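Normal wear and tear on a commercial sublease, who decides?

Small Business Corner > Leases, Landlords and Other Weather
Tags: deposit, sublease, move-out, light industrial

Posted by Lucinda Schumacher

I run a very small candle and bath product business, by which I mean me and a hand truck. I've been subleasing a room on the second floor of the Parnberg building from a company called Brovard, who lease the whole floor from the owner. My sublease ends in July and I'd like my deposit back, which apparently makes me a dreamer.

The lease says I have to return the room "broom clean and in its original condition, normal wear and tear excepted." It does not say what normal wear and tear is. I asked Brovard and got back a cheerful email saying it would be "assessed at walkthrough." I asked who does the assessing and got a second cheerful email saying Brovard does. I asked if I could be there and so far no third email.

What I'm worried about, in the order I think about it at 3 a.m.:

The floor has a worn path from the door to the sink. I did walk on it. I'm told floors are for this.

The countertop had marks on it when I moved in and it has marks on it now, and I couldn't swear in court which ones are mine.

There are holes in the wall from a shelf that was there before me. I took the shelf down because it was holding itself up by habit. I kept it. It's behind the door.

I repainted one wall with permission, verbal, from a man who no longer works there.

No move-in checklist was ever done. I know, I know. I was excited about the freight elevator.

Is there any standard for this on the commercial side? My sister says landlords can't charge for wear and tear, full stop, but she rents an apartment and I get the feeling those rules don't follow me through the loading dock. Also, is it worth hiring a cleaner, or does that just give me a cleaner room and a smaller bank balance?

3 people found this useful

Posted by dockside_phil

Your sister is right about her apartment and probably wrong about yours. Residential tenants get a stack of protections. Commercial tenants get the lease. Read it again. If it's not in there you're negotiating.

Hire the cleaner.

1 person found this useful

Posted by MarguerittaOnThird

I've moved a print shop twice and a bakery once, and I've gotten one full deposit back, so take this as coming from someone batting a third.

Phil is right that the lease is nearly everything, but go read more than the one paragraph. Look for a surrender clause near the back, where they hide it with the parking rules. Mine had a list of things the tenant had to "restore," and restore meant something different from clean. In the bakery I had to take out a hood I'd put in. In the print shop I had to take out a partition that had been there before I was, and I lost that argument because I couldn't prove it. That partition cost me more than the van.

Since you're subleasing, there's a master lease above yours, and Brovard has its own surrender clause to satisfy. Ask for a copy. Your sublease very likely says you're bound by it, and it's hard to be bound by something you've never seen, although plenty of us manage. What you want to know is whether Brovard is leaving too. If they're staying and renting the room again the day after you go, they have much less reason to care about a scuffed floor. If they're leaving, then they're going to be out there on their knees with a flashlight, and so will you.

On the old shelf holes: leave them or fill them, but don't fill them badly. A badly filled hole is a repair, and a repair invites people to look at it. An old hole is just architecture. I'd write them an email now saying "the shelf that was in the room when I took it has come down, it's behind the door, would you like it put back or disposed of?" They'll almost certainly say toss it, and then you have it in writing that there was a shelf.

The painted wall is a bigger thing. Verbal permission from a departed employee is worth about as much as a gift card from a closed restaurant. See if you ever texted him. Even "hey, got the paint, starting Thursday" with a thumbs up under it would do you some good.

For the floor, a traffic path is the most ordinary wear there is. If they try to bill you for a whole new floor, ask how old the existing one is. They will go quiet for a bit.

11 people found this useful

Posted by Old Ledger

I managed commercial units in Monden for a long time and did the walkthroughs, so I'm the man with the clipboard, and I apologize on behalf of the trade.

How it goes from our side: the person walking the room has a lot of other rooms that week. They're looking for damage they can point at. Gouges, burns, missing doors, a sink that's come away from the wall. Dirt annoys them more than it should. A dirty room makes everything in it look damaged, and a clean one with the same scratches gets a shrug. So yes, pay for the cleaning, and keep the receipt. I used to send people to an outfit called Rajput, two brothers and a floor machine, and units they'd been through hardly ever came back with deductions. I doubt it was the machine. I think it was that the place smelled like someone had made an effort.

Don't try to scrub marks out of a matte countertop, though. I've seen tenants take a faint stain and turn it into a large shiny circle, and the circle gets billed. Mild soap, soft cloth, then walk away from it. If it won't come off with that, let it be old.

Ask for the walkthrough in writing, and ask for it 14 days before you hand over the keys, so there's time to fix what they complain about. Offer them a morning. Nobody is in a generous mood after four o'clock. Ask for the list of deductions in writing too, with what each thing cost. Half of them evaporate when someone has to type them up.

And take your own record of the place, room corner by room corner, in daylight, with the dull stuff in it.

Posted by Lucinda Schumacher (original poster)

Thank you, all of you, even Phil. I found the master lease attached to an email I'd filed under "later." Brovard has eight years left, so no flashlights, I hope. I also found a text to the paint man. He replied with a picture of his dog, which I'm choosing to read as consent.

The walkthrough is at 10 in the morning, and they've agreed that I can attend my own room.

Walls and countertops, Parnberg:

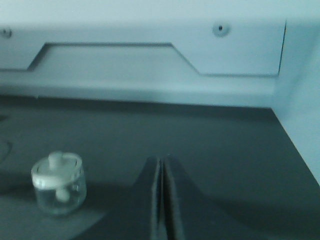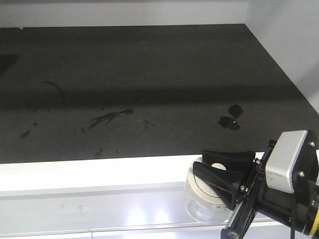
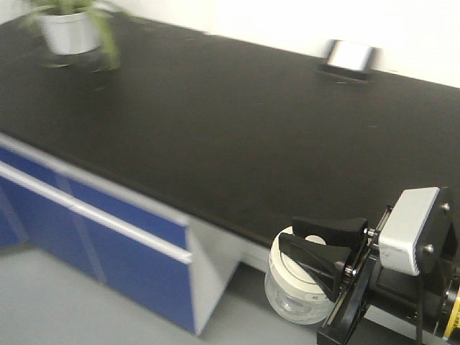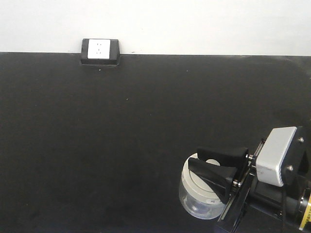 Re the shelf, I sent Margueritta's email nearly word for word and they wrote back "what shelf?" So that's going well. I've replied with its measurements and a request that they confirm I may throw it out, and I've moved it from behind the door to beside the door, where it can be met.

One thing I still can't work out is the keys. I was given two and a fob, the lease says three keys and no fob, and I signed it. Do I bring this up before the walkthrough or let them find it? There's a line in the master lease about rekeying at the tenant's cost and I don't love it.

Posted by Old Ledger

Before. Email them tonight, say what you were given, and hand all of it over against a signature. Rekeying was the one charge I never had to argue for.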